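分类：动手试试 / 家务自动化
标签：叠毛巾 夹爪 验收方法

怎样判断一台机械臂能不能帮你叠毛巾：一份可以照做的测试步骤

作者：Puspita Menon　一月

这篇教程写给两类人：一类是小型洗衣房、民宿、理发店的老板，手上每天有一堆毛巾要叠，正在考虑要不要租或买一台带夹爪的机械臂；另一类是刚开始做布料操作的学生，想知道该从哪一步测起。读完以后，你应该能用一个下午的时间，对手上的设备得出一个比较可靠的判断：哪些步骤可以交给它，哪些还得人来做。

先说结论，免得有人看到一半才发现不合适。以我目前测过的情况，把一条已经摊平的毛巾对折再对折，机器可以做。从一堆毛巾里抓出一条，找到两个角，把它摊平，这一段还不行，或者说行得很慢，而且需要旁边有人。如果你的需求主要在后半段，可以往下看。如果你指望机器从烘干机里把毛巾掏出来一路叠到架子上，现在可以先不花这个钱。

一、为什么从毛巾测起

家务里适合测试的活很多，擦桌子、收碗、叠衣服都有人做。我建议从毛巾开始，理由很实际。毛巾是长方形，没有袖子和领子，叠得好不好一眼能看出来。毛巾也不怕摔，掉地上捡起来接着测。碗不行，测一下午要准备一箱碗。

毛巾又比床单小，普通桌子放得下。床单需要两条臂拉开，臂展不够的设备根本没法比。

它的难处在于软。箱子抓住一个角，其余七个角在哪里是确定的。毛巾抓住一个角，另外三个角可能压在下面，可能卷在里面，也可能两个叠在一起。机器看见一条边，要判断这是毛巾真正的边，还是中间折出来的一道褶。人用手一捻就知道，机器如果只靠摄像头，经常会认错。

二、准备工作

需要的东西不多：

毛巾14条，同一批买的，同一个尺寸。太新的毛巾先洗两遍，新毛巾表面有浆，偏硬，测出来的成绩会虚高。
一张固定的桌子，台面颜色要和毛巾有反差。棕色毛巾放在原木台面上，视觉识别会吃亏，可以铺一块浅色的布。
一只秒表，手机就可以。
一卷美纹纸胶带，用来在桌上贴出起始位置和目标位置。
一张记录表，后面会讲怎么列。

灯光要固定。白天靠窗的位置最好拉上帘子，不然上午和下午测出来的结果没法放在一起比。天花板的灯直射在浅色毛巾上容易过曝，绒圈的纹理就看不见了，深一点的颜色会好些。

夹爪方面，检查指尖。光面的硬塑料指尖抓毛圈布时容易只夹住表面几根线圈，看上去抓住了，一提就滑。软胶垫要好很多。胶垫用久了会沾满绒毛，摩擦力明显下降，每测一轮拿胶带粘一遍。这一步我最初没做，白白多测了一天。

另外，把夹持力调到中等。太大会把几层布一起压死，松开时带着整条毛巾走；太小提不住一条吸了潮气的厚毛巾。没有通用的数值，用你自己的毛巾试：夹住一个角提离桌面，停十秒不滑，再往上加一点点就可以了。

三、把活拆成四段

很多人测试的时候只看“叠好了没有”，最后得到一个很低的成功率，却不知道卡在哪里。我把叠毛巾拆成四段，每段单独计分。

第一段，抓取。从一堆里抓起一条，只能是一条。连带着拖起第二条算失败。

第二段，展开。把抓起来的毛巾摊平在桌上，四个角都露出来，没有翻折。允许有轻微的皱。

第三段，折叠。从摊平的状态开始，对折两次，边对边。我的标准是边与边错开不超过两指宽。你要是开酒店，标准可能要严一些。

第四段，码放。把叠好的毛巾移到胶带框里，摞在前一条上面，不散开。

测第三段的时候，前两段由人来做，也就是人把毛巾摊平，机器只管折。测第四段的时候，人叠好，机器只管搬。这样每段的成绩互不拖累。

每段做70次。少于这个数，运气的成分太大。我见过一台设备前十次全部成功，后面连着掉。70次听起来多，折叠这一段一个下午能做完，抓取更快，展开最慢，要留出两个下午。

四、测抓取

把毛巾随意丢成一堆，不要摆。丢的方法也要固定：从齐胸的高度松手，让它自己落下去。人会不自觉地把毛巾放得“好抓”一点，尤其是测了两个小时以后，很想看到它成功。可以请另一个人来丢。

让机器开始抓，记录三件事：有没有夹住，夹起来几条，夹的是边、角还是中间。

最后一项很重要。毛巾堆成一团时，最高的地方往往是一个鼓起来的褶，夹爪最容易够到的就是那里。夹住褶以后提起来，整条毛巾对折着垂下去，两头都是散的，下一步要找角就得重新来。单看“抓取”，它成功了，可是对后面没有什么帮助。所以我在表上把“夹到中间”单列一栏，不算失败，但要知道它占多少。
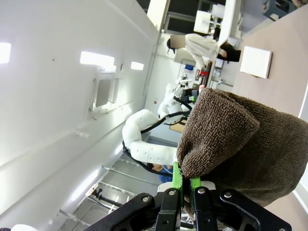

Amirul Pillai看过初稿以后来信，说他不同意把“夹到中间”当成中性结果。他的意见是，只要夹在中间，后面至少要多换一次手，而每换一次手，毛巾掉下去的可能就多一分，应该直接按半次成功算。他还说，人叠毛巾的时候也会先抓中间，只不过人提起来抖一下，角自己就出来了，机器抖的那一下幅度不够，也不敢太快。

我想了想，保留了原来的记法，但在总表里加了一列“换手次数”。两种算法都可以，关键是从头到尾用同一种。

五、测展开

这是四段里最难的一段，要有心理准备。

起始状态：人用手捏住毛巾随便一点，交到夹爪里。终止状态：四角可见，平铺在桌上。限时两分钟，超时算失败。

单臂设备一般的做法是提起来，放下，换一个位置再提，靠桌面摩擦慢慢把它拉开。双臂设备可以一手提着，另一手去找最低点，最低点多半是个角，夹住以后两手分开。双臂明显快一些，价格也明显高一些。

记录的时候把失败分成几类：找错边；两层一起夹住；拉的时候脱手；铺下来时角翻进去。最后一类看着最可惜，整条都平了，只有一个角折在底下，从上面看不见，机器认为完成了，直接进入下一步，叠出来缺一块。测试的人要走近了翻一翻再打分，不能站在远处看个大概。

Truditz的一台双臂样机，我借用时测了一轮，70次里完整展开的不到一半，多数失败在两层一起夹住。这个成绩在我测过的里面已经靠前。平均用时我没有写进来，它中间停机调整过，算出来也不公平。

六、测折叠和码放

折叠这段比较顺利。只要起始状态确实是平的，机器抓两个角，抬起，越过中线，放下，重复一次。常见问题有两个。

一是抬得太低，上层拖着下层一起走，折完以后整条歪了。把抬起高度调高，直到上层完全离开桌面。

二是松开太快。软胶垫和毛圈之间有点粘连，夹爪张开以后马上往上退，会把刚对齐的角带起来一点。张开后停半秒，先水平退，再往上。这个改动很小，成绩提高得最多。

码放的时候，夹持的位置决定成败。夹住开口那一侧，提起来下层会散。要夹折好的那一侧，或者从底下托。只有一个两指夹爪的话，托不了，就只能夹折边，并且摞到第五条以后要放慢，再高就会歪。摞得高的任务可以在旁边竖一块挡板。

七、怎么算账

测完以后，手上有四个成功率。不要直接相乘得出一个总成功率就下结论，因为实际使用时你可以只让它做其中一段。

我的做法是算“每条毛巾需要人多少秒”。全部人工叠，先找一个熟手测一下，记下每条的秒数。然后算人机配合：人摊平要几秒，机器折叠失败时人去补救要几秒，按失败的比例摊进去。两个数一比就清楚了。

拿我帮Plelmont做的那次来说，那是一家给几处民宿供布草的小洗衣房，一个月大概要叠的毛巾在2,000条上下。人摊平，机器折叠和码放，每条确实省了一点人手，但是摊平的人必须一直站在旁边，走不开。老板原来的想法是让这个人去熨床单。省下来的秒数是零碎的，没法凑成一段完整的时间去干别的。最后他们没有租。

换一种布置会有些改善：一个人一次摊平很多条，错开摞着，机器一条一条取走折叠。不过“从一摞里取最上面一条”又回到了抓取的问题，两层一起夹住的情况会再出现，需要重新测。

八、安全和停机

测试时人手会频繁进入机械臂的工作范围，尤其是交毛巾和补救的时候。急停按钮要放在打分的人手边，不要放在操作电脑旁边。速度限在厂家给的协作模式以内。长头发扎起来，宽袖子、围巾不要穿，毛巾会缠，袖子也会。

线缆沿着手臂走的设备，测之前让它空跑一遍完整动作，看线有没有绷紧或者挂住。毛巾的边角也可能搭在线上，跟着手臂一起走，遇到这种情况先停机再取，不要边走边扯。

九、记录表怎么列

一行一次，列的顺序是：编号、毛巾编号、段、开始状态、结果、失败类型、换手次数、用时、人有没有碰过。

“人有没有碰过”一定要有。测试中很容易顺手帮一下，把快滑下去的毛巾往里推一推，推完就忘了。只要碰过，这次就不算成功，哪怕结果很好。看厂家演示的时候也可以用这一条，问一句这是连续几次里的第几次，中间有没有人扶过。

表格填完，隔几天换一批不同颜色、不同厚度的毛巾，每段再测14次。如果成绩掉得很厉害，说明它只认得原来那批毛巾，换季换货以后就要重新调。

读者留言

阿潭：我们店是理发店，毛巾小而且薄，展开那步会不会容易一点？

Puspita Menon 回复 阿潭：小的好铺，薄的不好抓，两层一起夹住的比例会更高。建议先只测抓取。

洗衣房老周：说实话，我家熟手叠一条就几秒，等它两分钟展开一条，灯都关了。不过码放那段我有兴趣，弯腰弯得多的就是那里。

Bastevcombe用户：胶垫粘绒毛这个问题我们也碰到了，换过两种垫子都一样，现在是每半小时用湿布擦一次，擦完要晾干再用，不然更滑。

小禾：Pasaribu那种带吸盘的能不能叠毛巾？

Puspita Menon 回复 小禾：毛圈布漏气，吸不住。我没有专门测过那一款，你有条件的话拿一条旧毛巾试一下就知道了。

梁工：第七节算账那里，补救时间要把人走过去的时间也算进去，我们当时漏了这项，差出不少。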